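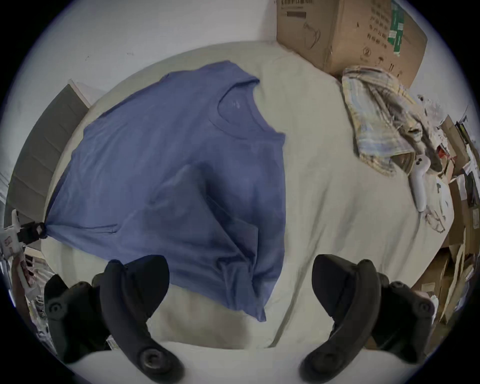 Kena (singer)

Kenneth Morrison, known professionally as Kena, is a Scottish singer and television presenter. He first came to notice as one half of the duo Brollov and later recorded four solo albums. He presented the music quiz Second Verse for three series.

Early life

Morrison was born in Plurnovham, where his father drove a delivery van and his mother taught piano at home. He was the younger of two brothers. He sang in the school choir until his voice broke, then took up the guitar and played at weddings with an uncle's dance band. He left school at 16 and worked in a shoe shop for two years. His first paid booking under his own name was at a social club in the town, to an audience of 40.

Stage name

The name Kena dates from his schooldays. A younger cousin could not say "Kenneth", and the short form was taken up by the rest of the family. When Morrison signed his first contract he was asked to choose a stage name because another performer was already working as Ken Morrison. He offered Kinnear, his mother's maiden name, and a run of 200 posters was printed with it. He changed his mind before the first concert and the posters were withdrawn. A few are in private hands, and one was sold at a charity auction for £319.

He has never changed his name by deed poll, and his songwriting credits are given as K. Morrison. The title of his second solo album, Kinnear, refers to the abandoned name.

Career

Brollov was formed with the keyboard player Alasdair Rankin, whom Morrison met at an open evening in a Plurnovham pub. Rankin chose the duo's name, which has no meaning. Their first single was pressed in an edition of 1,000 and sold mainly at concerts. It was later reissued with a different B-side. The duo made two albums and toured as a support act before parting.
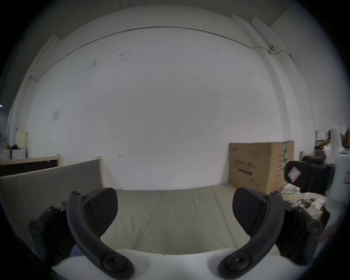
Rankin went on to write for film and has said in interviews that the split was a matter of working hours, as he disliked touring. Morrison kept most of the live band for his first solo record, Harbour Lights Out, which was released on 18th November and contained five songs first written for Brollov. Reviews were mixed. The ballad "Any Other Road" was played widely on local radio and remains his best-known song.

Kinnear followed after a gap of three years. It was recorded almost entirely with acoustic instruments, and Rankin played piano on two tracks without a credit on the original sleeve. The credit was added to later copies. The third and fourth albums were issued on Morrison's own label and sold in smaller numbers.

Television

Morrison was a guest on the pilot of Second Verse and took over as presenter when the original host withdrew. Contestants were given the opening line of a song and had to sing or recite the start of the next verse. The programme was moved to an afternoon slot in its third series and was not renewed. He has since narrated two documentaries about dance halls.

Personal life

Morrison is married and has a daughter. He lives outside Plurnovham and takes part in the town's music festival each May, usually as a judge in the under-18 class. His brother, who also sings, performs under the family surname.

Albums

With Brollov: Low Tide Letters; The Second Brollov Album
Solo: Harbour Lights Out; Kinnear; Small Hours, Long Road; Plain Songs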